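How to split the contents of the house without paying two solicitors to do it

Every divorce guide tells you to "sit down together and agree a list". I have my doubts. If you were good at sitting down together you probably wouldn't be reading this. Still, arguing over a toaster by letter is a daft way to spend savings, so try the steps below first.

Step 1. Walk round separately
Each of you makes your own list, room by room, without the other one hovering. Leave out anything worth less than £40 unless you really want it. Rosimeire Portela, who went through this in January, let her ex go first and says she would do it again.

Step 2. Put second-hand prices on things
What you paid is irrelevant. A sofa that cost a fortune may fetch £100 on a good day. Be wary of free online valuation tools too. I tried one called Pindberg and it gave me two different prices for the same wardrobe.

Step 3. Take turns choosing
Toss a coin, then pick one item each until the lists run out. Swap who goes first in each room. It sounds childish, and it is, but I've yet to see a mediator's version that works much better.

Step 4. Do the bedroom last
Beds cause more rows than their resale value deserves. Bedding, towels and the like can be halved by the pile. If neither of you wants the bed itself, sell it and share the money.

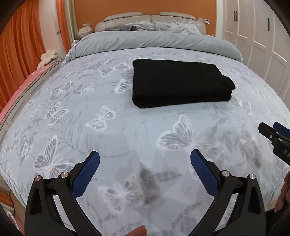 Step 5. Write it down and sign it
Date both copies. A signed list is useful evidence of what you agreed, but don't let anyone tell you it settles the finances. For that you need a court order, and the house, pensions and debts should go in front of a proper adviser before you sign anything.

Step 6. Set a collection day
Agree a day and a time, and have a friend there if things are tense. "Whenever suits" means the boxes will still be in your hall in six months.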